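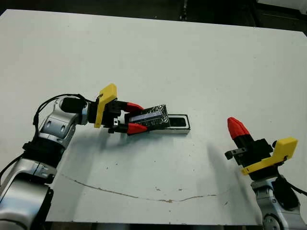

Brikholm, 17. Aug. 2022

Endlich mal wieder ein Eintrag. War viel los, Umzug halb fertig, Kisten überall, aber darum geht's heute nicht. Heute: Sauerteig. Bzw. Roggenbrot, und warum meins seit Februar immer so ein Klotz war.

Also. Angefangen hab ich mit dem Rezept von der Badik-Mühle, steht hinten auf der Tüte. 300 g Anstellgut, Roggenvollkorn, Wasser, Salz, fertig. Klingt nach nix. Erstes Brot: außen Kruste wie Dachpappe, innen klitschig. Zweites genauso. Das dritte hab ich verschenkt, tut mir bis heute leid (sorry Mama).

Dann hat mir Deming Lei geschrieben, der hier manchmal kommentiert und wohl schon ewig backt. Erste Frage: wie warm steht der Teig? Keine Ahnung, Küche halt. Altbau, Nordseite. Hab dann mal ein Thermometer reingehalten, um die 20 Grad. Viel zu kalt für die erste Führung, meinte er. Seitdem steht die Schüssel im Ofen, nur Lampe an, Tür einen Spalt auf. Kochlöffel dazwischen.

Und das war schon die halbe Miete. Teig geht auf, riecht nach Joghurt statt nach Nagellack. Die Schüssel übrigens nicht zu klein nehmen, ich hab einen Abend lang Roggenschlamm vom Ofenboden gekratzt. Das Zeug wird hart wie Zement.
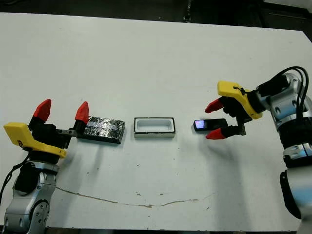 Zweites Problem war das Wasser. Ich hab immer nach Gefühl gekippt, weil der Teig so trocken aussah. Vollkorn braucht aber Zeit zum Quellen, also nach dem Mischen erst mal stehen lassen und die Finger weg. Jetzt wiege ich alles ab. Eine Kastenform bei mir: 835 g Teig, mehr passt nicht, sonst hängt er über den Rand und backt an. Kneten tu ich gar nicht mehr, nur rühren, mit dem großen Löffel, bis der Arm weh tut.

Backzeit auch so ein Thema. In der Anleitung steht eine Stunde – bei meinem Ofen nie im Leben. Der zieht hinten links heiß und vorne passiert wenig. Ich dreh die Form jetzt nach der Hälfte um und lass am Schluss das Brot ohne Form noch nachbacken. Klopfprobe, klar. Und dann NICHT anschneiden. Einen Tag warten, in ein Tuch gewickelt. Fällt mir schwer, der Kanten wird meistens doch vorher gegessen.

Nächster Versuch mit Kümmel und etwas Fenchel. Vieleicht auch Koriander, mal sehn was noch in den Kisten ist.

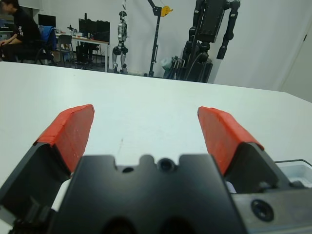
Karkdale, im Februar

Kleiner Nachtrag aus der neuen Küche. Viel wärmer hier, der Anstellgut-Topf ist mir gleich am ersten Wochenende übergelaufen. Also alles wieder von vorn: weniger Anstellgut, kürzere Zeiten, nach 4 Stunden das erste Mal gucken. Der Ofen ist dafür ein Traum, backt gleichmässig, drehen kann ich mir sparen.

Kümmel und Fenchel sind geblieben, Koriander war mir zu viel. Rezept mit den neuen Mengen tipp ich demnächst ab, muss jetzt los, Mehl ist alle und der Laden macht gleich zu.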